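Come help me paint (and patch, and sand, and then paint again)

Hi everybody! Kiyoshi here. If you've been reading the Wisivlow page for a while, you know we've been putting off the walls. Well, the walls are happening, and I need a hand. Eight hands would be nice. I'm looking for two people to come work with me for most of February, paid, part time, and if you like slow, careful indoor work with the radio on, I think you'd have a good time.

A little about the place first. Wisivlow is a shared workspace on the second floor of an old button warehouse. We've got one big room, one small room, a kitchenette with a very loud fridge, and a hallway that is longer than it has any right to be. People rent bench space from us by the month to build and fix things. I run the building side, meaning the walls, floors, lights, shelves and whatever is dripping. Apinya Tanasarn runs the people side, so she's the one who'll sort out your paperwork and your key.

The big room is the job I care about most. It has a lot of flat, pale surfaces, and flat pale surfaces show everything! Every old screw hole, every bit of tape residue, every spot where somebody (me, in 2015) filled a dent and didn't sand it flush. We're going for a soft gray all over, matte, no shine. I've been living with sample patches of it for weeks and I still like it in the morning and I still like it under the lamps at night, so that's settled and I'm not reopening it.

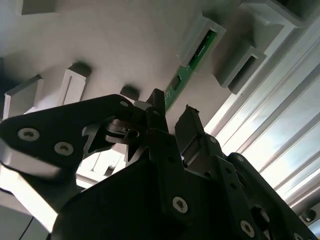 Matte is lovely to look at and kind of a pain to put on. If you let an edge dry before you roll into it, you get a band, and then you see that band for the rest of your life. So the two of you and I will be working wall by wall, one person cutting in and one person rolling close behind, and the third one mixing, moving ladders and making coffee. We'll swap around. I don't want anyone stuck with the ceiling line for a whole shift, my neck still remembers the last time.

What you'd be doing, in the order we'll do it:

Moving benches and shelving into the middle of the room and covering them up. Some of it is heavy and some of it is just awkward. We have a dolly and plenty of old blankets.

Pulling out old hooks, anchors and nails. Please keep the hooks, we reuse them. There's a coffee can.

Washing the walls down. Warm water, sponge, and then fresh water again. It's the most boring day and I'll buy lunch.

Filling and sanding. I'd guess this takes longer than the painting does. We'll fill, leave it overnight, sand, run a hand over it, swear a little, and fill again.

Priming, then two coats in the big room. The small room gets one coat of primer and we'll see how it looks. The hallway is a maybe. If we run out of days we run out of days, and I'll finish it myself in the spring.

Putting everything back, hopefully a bit better arranged than before. Apinya has a floor plan. She has several floor plans.

Who I'm looking for

You don't need to be a pro. One of the best helpers I ever had was a retired piano tuner who had never held a roller, and she was so patient with the edges that I started copying how she did it. What I do need is somebody who can stand for a few hours, go up and down a short ladder without worrying, and lift a bench with another person. You should be okay with dust. We'll give you a mask and glasses, and I will be annoying about wearing them.

If you've done drywall repair before, tell me! I'd love to have one person who's better at it than I am. I'm decent with small holes. There's one patch by the kitchenette doorway where the wall got opened up for a pipe, and I would happily hand that over and go hide in the hallway.

It would also help if you're easygoing about a room with people in it. We're not shutting down for the month. The members who rent benches will be working at one end while we paint the other end, and they've got cables and tools and half-built things out that we'll need to step around. Ask before you move anybody's stuff. If a bench has a note on it, believe the note.

Hours and pay

Four-hour shifts, mornings mostly, with an afternoon here and there if the filler needs longer to dry. The rate is $19 an hour, paid every 2 weeks, and it's the same rate for both people whether you've got experience or not. Sanding hours and painting hours and carrying hours all count the same too. If I send you home early, you still get the whole shift.

We supply the rollers, trays, brushes, sandpaper, drop cloths, masks, gloves and paint. Bring clothes you don't love and shoes with closed toes. If you have a favorite brush, bring that as well, I completely understand, I've got one that no one else is allowed to wash.

Lunch is on your own except for wall-washing day, but the kitchenette is yours to use. There's tea, there's a toaster oven, and there's a shelf of mystery cans you're welcome to.

Getting here

We're at 478 Boonchu Street, upstairs. The door is the green one next to Sterko Upholstery (if you're standing in front of a window full of dining chairs, you've gone about ten steps too far). Street parking is free until noon and there's a bike rack inside the ground floor entry. One flight of stairs, no elevator, sorry. If stairs are hard for you but you'd like some other kind of work with us, write to Apinya anyway, because there's a pile of hooks, hinges and shelf brackets that needs sorting and that can be done sitting at a table downstairs in the Ater office.

How to apply

Send a short note through the contact form and put "walls" in the subject. I don't need a resume, though you can attach one if you've got it handy. Tell me a bit about something you've fixed, painted, built or cleaned up, and how it came out. If it came out badly I want to hear that too. Then give me an idea of which mornings you're free and whether there are any dates in the month you can't do.

I'll write back to everybody, even if it's a no. If it looks like a fit, I'll ask you to come by for half an hour to see the room and say hello. We'll look at the worst wall together and you can decide if you still want in.

A couple of things people have already asked me. Can friends apply together? Sure, just each send your own note so I have both names. Can you bring a dog? I'd love that, but no, there's sanding dust all over and one of our members is allergic. Is there a chance of more work after? A small one. The stairwell needs doing at some point, and the windows have been painted shut since before I got here, but I can't promise anything past the end of the month.

Oh, and the color of the doors is still open! I want a dark blue, Apinya wants to leave them alone. If you come work on this you get a vote, and with two new votes we might finally get somewhere.

Talk soon,
Kiyoshi Kuroda
Wisivlow
Posted 8 January 2018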